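Ravora is a two-armed tabletop robot cell built by Mirjana Berisha and Nesrin Avcı in a shared workshop in Clukow. It is used for practice in handling groceries, mainly moving fruit between bags and baskets.

Construction

The cell is an open-fronted booth on an aluminum frame. Both arms are fastened to a single rail along the front edge, so their reach overlaps in the middle of the floor. Each arm ends in a gripper with its own small camera. The floor has a marble pattern and the three walls are papered in pink damask.

The builders started in August with one arm and a bare bench. The second arm was added after the first proved unable to hold a bag open and reach into it - a job that needs two grippers.

The cell with a bag of fruit, a white basket and a can on the floor:
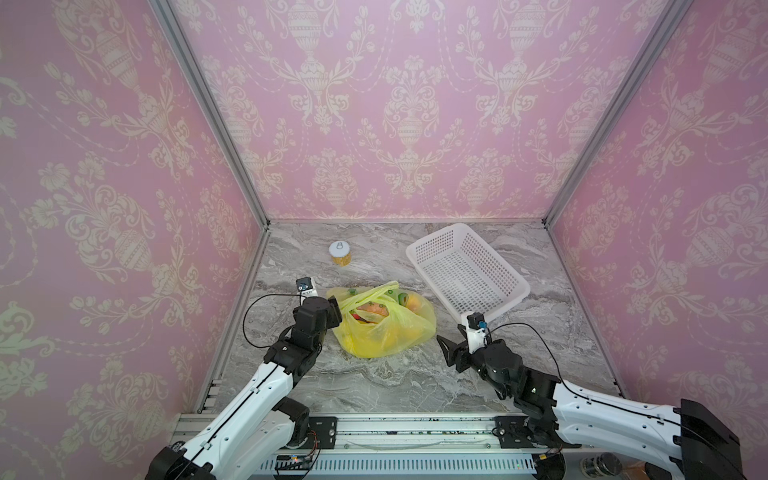
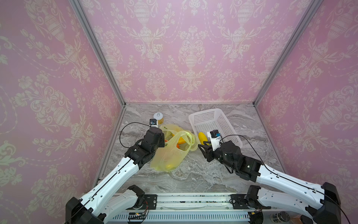
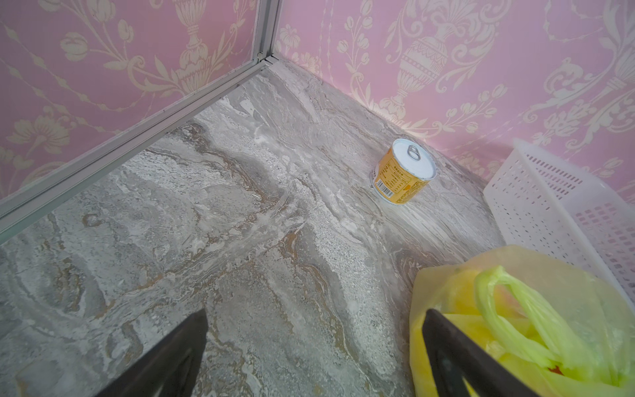
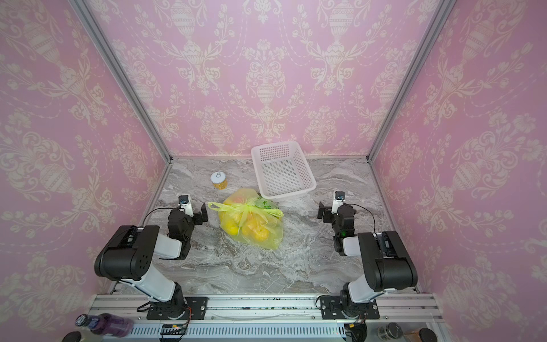
Operation

The arms are driven by hand from a pair of smaller leader arms, and joint positions are saved along with the camera video. By the end of the first season the builders had kept 904 recordings out of 1,828 attempts. Most of the discarded ones were lost to thin plastic slipping out of the fingers.

Control software is a modified version of Truvden, a program Avcı wrote for an earlier plotter project. Finger pads were recast 12 times before a softer mix was chosen.

Related builds

A smaller cell named Polat, with shorter arms and plain walls, shares the same software. It is kept for testing spare parts.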